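Quick one tonight, got an early start tomorrow and the laundry isn't done.

So. Finally saw the new trailer for Gernach. Watched it 4 times. The first one back in spring was all fog and whispering and I was worried, because fog and whispering is what you cut together when the creature isn't finished. This one shows it. Only a second or so, coming down the stairwell, but it's a suit! Somebody is in there, you can tell by the way the weight lands on the front foot.

If you've been reading since the old site you know how I feel about Hondville (2000). Saw it way too young, at my cousin's, and the thing in the cistern was basically rubber and corn syrup and it still gets me. Then Hondville 2 went all computer and I felt nothing. Nothing!
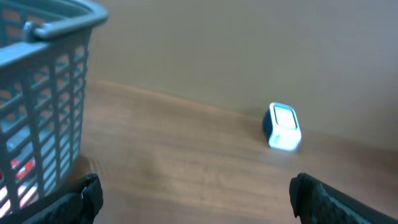

Blue basket, back table.

Filipa Cardoso is directing this one. She did Tudose, that slow little movie about the drowned chapel, and people walked out of it at the Wolton screening but I thought the last twenty minutes were great. Really mean. She's good with sound too, you hear the thing well before you get a look at it. Hoping she got to keep that here and didn't get talked into a jump scare every five minutes.

Jeanie MacKinnon is the lead. No idea how she'll do with horror, I only know her from the lawyer show. She has a good scared face in the traler at least.

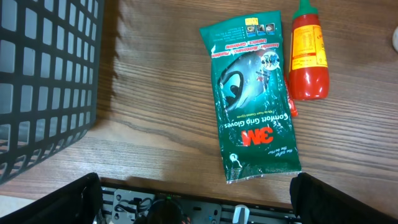
Anyway the stairwell shot. I went frame by frame and I think there's a second one behind it, lower down, on the left. Could be a shadow. My brother says shadow. He also said the Hondville ending was a dream so I'm not taking his word for it.

Things I don't love: the song. Slow piano cover of a pop hit, again, can we stop. And the tagline is terible.

Still going opening night. Wolton has it at the end of August, late show only so far, and I already have my seat. Will post after, spoilers way down the page, promise.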